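Equipment Plan for the Disassembly Cell
By Anathi Fourie and Fongchan Ongart
October

Our part of the Brekness project is to prepare the list of equipment that the cell needs for the next term. The cell takes old desktop computers apart and puts some of their parts back. The department gave us a limit of 2440 dollars, and the two arms are not included in this sum, as they belong to the laboratory already.

We first wrote down what the work requires at the table. A tower lies on its side with the cover removed, and the arms must reach the processor socket, the memory and the drive bays. The printed fixture plate stays next to the computer. 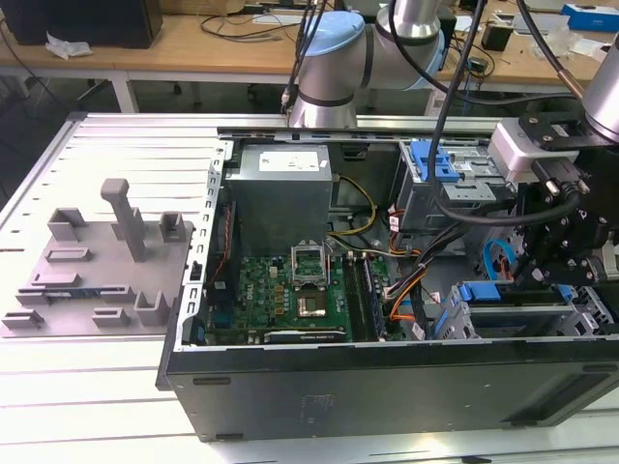 The largest cost is the second wrist camera. We asked two suppliers for a price. Zumorance offered 630 dollars with the cable, and Mabuza was cheaper but could not promise delivery before the term begins. We chose Zumorance. For filament to print new fixtures we reserve 150 dollars, which should be enough if we do not change the design too often.

Small parts are a more difficult question. The blue plastic clips in these cases are old, and we expect that some of them will break. A bag of used clips and latches from Prestness costs 166 dollars.
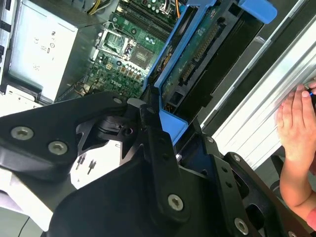 What we do not buy now

A new gripper was on our first list. We removed it after a discussion with our supervisor, who asked us to test different finger tips on the present gripper before we request another one. Long power and data cables are still a problem for us, because they can lie over the places where the fingers must go. 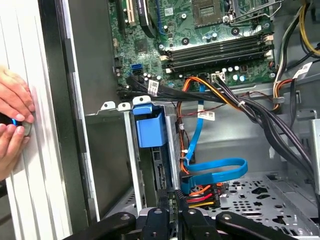
For this reason we added reusable cable ties and a set of small hooks to the order. Their price is low and we put them under general supplies. The money that is left will be kept for more used computers, and Fongchan will ask the recycling center for a price per piece before we send the final form.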